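Opinion > Home Life > Chores

Let the Mop Bucket Live in the Kitchen

I moved my mop bucket into the kitchen in December and I'm never moving it back. It sits between the fridge and the wall, out in the open, where guests can see it. My sister-in-law looked at it the first time she came over and said, "Oh, were you in the middle of something?" I was not. That's where it lives now!

I want to make a case for this, and for something bigger than a bucket, which is that most of us have been talked into hiding the things we use all the time. We put them behind doors, inside other things, up on shelves we can't reach without a chair (which is also put away somewhere). Then we wonder why the floor's sticky.

For years mine was in the hall closet. To get it out I had to move the vacuum, then the ironing board, then a bag of bags. By the time I had the bucket in my hand I was already mad at it. So I'd spill some juice, look at the closet, look at the juice, and wipe it up with my sock. I did that a lot. I'm not proud of the socks.

The hiding thing got a lot worse when I went through my organizing phase. I bought a whole pantry set from a company called Storomport, the kind with the matching lids, and I spent a weekend pouring cereal out of perfectly good boxes into tubs. It looked great for maybe a month. Then the tubs were half full of one thing with the new box of the same thing standing next to them, because who has the patience to wait until a tub is empty? I had doubled the amount of cereal furniture in my house. The kids stopped eating the oat one altogether. They thought it was birdseed.

After Storomport came the rolling cart, from Ivilo, and I'll say this for it, the wheels were very good. It was supposed to slide into that gap by the fridge and hold all my cleaning stuff. It did slide in. It also slid out whenever somebody shut the freezer hard, and everything on it was so skinny and tall that taking one bottle knocked over two more. The cart's in the garage now with paint cans on it and I think it's happier.

The gap by the fridge was empty, and I stood there with my coffee and thought, well, a bucket would fit. 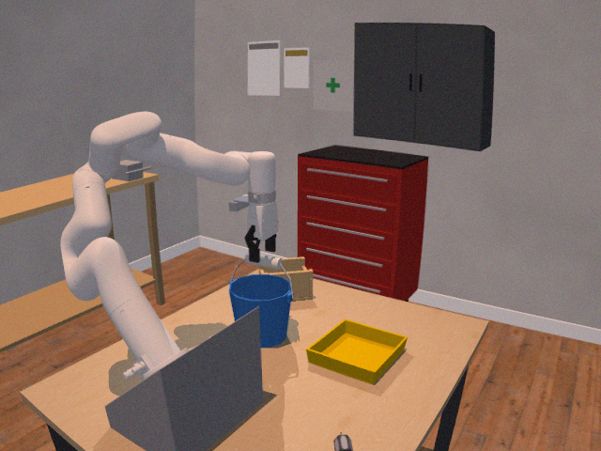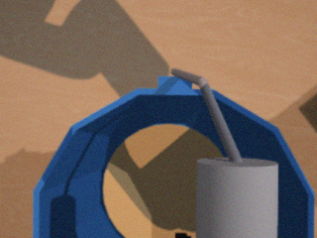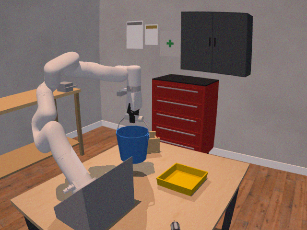

Now when something spills, I'm on it before I've had time to have feelings about it. I take the bucket, I fill it, I do the bit of floor that needs doing, and I put it back. I don't mop the whole kitchen. That was the other thing I'd gotten wrong, I think. When a tool is a pain to get out, you save up work for it so the trip feels worth it, and then the work is huge and you put it off some more. My mother mopped one corner at a time her whole life and her floors were cleaner than mine have ever been. Her bucket stood by the back door with a rag hung over the rim, and I never once thought the house looked messy. I thought it looked like her house.

I know what people say back to this, because I've had it said to me. They say a calm room needs clear surfaces. There's a home show my husband likes where they walk into some poor family's kitchen and the host's whole face goes sad at the sight of a toaster. A toaster! On a counter! They put it in a cupboard with a special lift-up door, and everybody cries. I always want to see that family six months later. I bet you anything the toaster's back out and the lift-up cupboard is full of takeout menus.

And sure, I get it, up to a point. I don't want to look at the drain snake. I don't need the tax papers out on the table in July. There's plenty in my house that gets used once a year and should be in a box with a lid on, and I'm not telling anybody to live in a hardware store. My rule is pretty loose. If I touch it most weeks, it gets to be where I can grab it, and I've quit apologizing for how it looks.

The looks part does bother me a little, I'll admit that. I went online one night to see if there was such a thing as a nice bucket, and oh boy, is there. Gillosico has one in some kind of brushed finish that costs $41. For a bucket! I read the reviews (there were 877 of them, I did not read them all) and a surprising number were from people who kept magazines in it. So that's where we've gotten to. We hide the bucket that holds water and put out a fancy one that holds magazines. I closed the laptop and went to bed.

I kept my old one. It has a crack in the rim that pinches if you grab it wrong, and a handle that squeaks, and I've had it for 11 years, which is longer than I've had the couch. I did wash the outside of it. I figured if it was going to be on display it could at least have a bath.

Other stuff has been creeping out of the closets ever since. The stepladder's leaning in the corner by the pantry, and it turns out I was climbing on chairs every single day for no reason. The scissors are on a nail. The broom's on a nail too, next to the scissors, and my husband hung both of those without my asking him, so I believe I'm winning him over. He's still not sold on the stepladder. He's walked into it twice in his bare feet and he has opinions.

My friend from work came by last week to borrow a cake pan, and she stood in the kitchen a while with her coat on and said she didn't know why, but it felt like somebody cooked in there. I'm choosing to take that as a compliment. Then she helped herself to a dish towel off the hook and wiped down the bottom of the pan, and she didn't have to ask me where anything was.

More in Home Life
The Case for One Good Pot
I Gave Up Folding Fitted Sheets
Hashmi Dish Racks: Two Years With the Big One
Why My Junk Drawer Stays
What to Do With a Closet Full of Empty Tubs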